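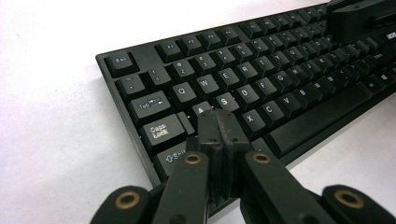

SindauとSidau、索引の綴りのこと

2020年4月12日

印刷する | メールで送る

前回の続き。妻の曾祖父アメデオ・コロンボ(Amedeo Colombo)の出身地がわからないという話で、昨年の11月から止まっていた件が少し動いたので書いておく。

おさらいをすると、手元にある一番古い書類はCirensteadの教会の婚姻記録の写しで、新郎の欄に名前、職業(石工)、父の名、そして出生地がある。出生地は「Sidau」と読める。書いた人の字は癖が強いが、この単語に限っては迷うところがない。S、i、d、a、uで、間に何もない。

ところがSidauという地名が見つからない。地名辞典を何冊か引いたし、古い郵便局の一覧も見た。妻の伯母は「北のほう」としか聞いていないと言う。名前からするとイタリア系だろうが、出生地がイタリアとは限らない。石工は仕事のあるところへ移っていくので、父親の代にどこかへ出て、そこで生まれた可能性がある。ここまでが昨年の11月の時点。

今回は綴りを変えて探した。手書きの地名は、教会の書記が本人の発音を聞いて書いたものが多い。本人が字を書けなければ確かめようもない。そこで子音が一つ落ちた、または増えたという前提で候補を並べ、順に当たった。Siddau、Sidlau、Sildau、Sindau、Sitauの順である。

Sindauで当たった。Haugen目録に載っていた。

Haugen目録を知らない人のために書くと、移住者を出身の教区ごとにまとめた手製の索引で、もとはカードだったものを後の人がタイプし直して綴じてある。Cirensteadの図書館の郷土資料室に一揃いあって、貸し出しはできないが、頁を指定すれば複写を郵送してくれる。1枚いくらではなく、1件の依頼でいくらという料金なので、頁はまとめて頼んだほうがいい。私は最初これを知らずに二度に分けて頼み、二度払った。

Sindauの項は7頁ある。姓のABC順に並んでいて、Colomboは2頁目の下のほうにいた。索引番号は3059。書いてあるのは次の通り。

Colombo, A. 石工 父 G. 妻子なし Sindau教区より

これだけである。Aがアメデオかどうかはこの行ではわからない。父のGは婚姻記録の父の名Giacomoと矛盾しないが、Gで始まる男性名はいくらでもある。ただ、職業が石工で、独身で、父がG、地名がSidauとよく似ている。偶然としては重なりすぎていると思う一方、石工のコロンボが同じ時期に二人いてもおかしくはない。確定ではなく「有力」としてノートに書いた。

次にやったのは、SindauとSidauが同じ場所を指すかどうかの確認である。目録の巻末に教区名の異綴り表がついているのだが、Sindauの欄にはSindowとZindauがあるだけで、Sidauはない。逆にSidauで引いても見出しそのものがない。つまりHaugenはSidauという綴りに一度も出会っていないか、出会ったが別の場所と考えて外したかのどちらかになる。

仕方がないので、Cirensteadの同じ教会の記録で、ほかにSidauと書かれた人がいないかを見ることにした。同じ書記が別の人についてもSidauと書いていて、その人が目録のSindauの項にいれば、書記の癖だと言える。この教会の婚姻簿は画像で公開されていて、家から見られる。ただし検索はできない。画像を1枚ずつめくる。

該当しそうな期間の画像はちょうど1000枚あった。夜に少しずつ進めた。筆跡が途中で変わるので、曾祖父の婚姻を書いた書記の担当分だけに絞ると、だいぶ減る。見分けるときはdの縦棒を見た。この人はdの縦棒を左に大きく倒す。ほかの書記はまっすぐ書く。

結果として、Sidauと書かれた新郎がもう一人見つかった。姓はベルタで始まるが、後半が綴じ目にかかって読めない。Bertaniか、Bertarelliか、そのあたりである。年齢は32。職業はやはり石工。Sindauの項の1頁目にはBertaniがいて、こちらも石工になっている。

これで書記の癖という説はかなり強くなったと思う。私の理解では、この書記は鼻音のnを聞き落としている。同じ人の書いたほかの地名も見てみたが、nが抜けている例をもう一つ見つけた。ただしそちらは頁の端が傷んでいて、あまり当てにしていない。

ここで間違えたことも書いておく。途中、Sindauの項の3頁目に「Colombi, A.」という人がいるのを見て、こちらが曾祖父ではないかと三日ほど考えていた。職業が空欄だったので、否定する材料がなかった。結局、この人は家族連れで、妻の名と子の名が次の行に続いていた。複写の継ぎ目で行が分かれていて、同じ人の続きだと気づかなかっただけである。複写が届いたら、まず頁の順に並べて、上端と下端の行がつながっているかを見たほうがいい。ABC順なのにColombiがColomboより後の頁にあるのもおかしいと思うべきだった。追加分として後から綴じられた頁だそうで、資料室の人に問い合わせたら教えてくれた。

ノートのつけ方も変えた。今までは人ごとに1枚の用紙を作り、わかったことを書き足していた。これだと、どの記述がどの史料から来たかが後で混ざる。今回からは史料ごとに用紙を作り、人の用紙にはその番号だけを書くことにした。索引3059なら、その行を原文のまま写し、見た日、複写の保管場所、自分の読みに自信があるかどうかを書く。読めない字は推測で埋めないで下線にしておく。ベルタなんとか氏の姓も、用紙の上では「Berta____」のままである。

もう一つ、系図ソフトに入れる地名をどうするかという問題がある。私は史料の綴りの「Sidau」をそのまま出生地の欄に入れ、注記に「Sindauの異綴りか」と書いた。ソフトの地名候補から選ぶと勝手に綴りが直ってしまうものがあり、一度直ると元の綴りがどうだったかわからなくなる。自動補完は切った。

残っていること。

・Sindau教区の洗礼簿が現存するかどうか。どこの公文書館が持っているかもまだわからない。
・曾祖父の父Giacomoが、いつSindauに来たのか。石工の組合の名簿があれば載っているかもしれない。
・婚姻記録の証人二人のうち、一人の姓が読めていない。同郷の人なら目録にいるはず。
・伯母の持っている手紙。外国語で書かれていて誰も読んでいない。差出地だけでも見せてもらう約束をした。

郷土資料室は現在閉まっていて、郵送の複写も再開の時期が決まっていないという返事だった。洗礼簿の問い合わせは手紙で出すつもりで、文面を書いているところである。教区の名前は両方の綴りを併記して、父の名と職業を添える。生年は婚姻時の年齢から逆算したものなので、前後に幅を持たせて頼む。

伯母の手紙は来月以降になりそうだ。見せてもらえたらまた書く。

印刷する | メールで送る

コメント(4件)

みずたに
うちも同じ目録を使いました。異綴り表は後の版で少し増えていると聞いたことがあります。資料室にあるのがどの版か、表紙の裏を確認してもらうといいかもしれません。

石段
dの縦棒で書記を見分けるというのは参考になりました。私は大文字のMで見ています。婚姻簿と埋葬簿で同じ人が書いていることが多いので、埋葬簿のほうにもSidauがあるかもしれません。

管理人
みずたにさん、版のことは気にしていませんでした。複写に表紙が入っていないので、再開したら聞いてみます。石段さん、埋葬簿はまだ見ていません。画像は公開されているようなので次はそちらにします。

K・T
証人の姓が読めないとのことですが、翌年以降の婚姻で同じ人がまた証人になっていないでしょうか。うちはそれで読めました。別の書記が書いていれば字も違います。

関連記事
・曾祖父の出生地が見つからない
・婚姻記録の写しを取り寄せる
・Cirensteadの郷土資料室に複写を頼むとき
・史料の綴りを直さずに残す
・古い写真の裏書きを読む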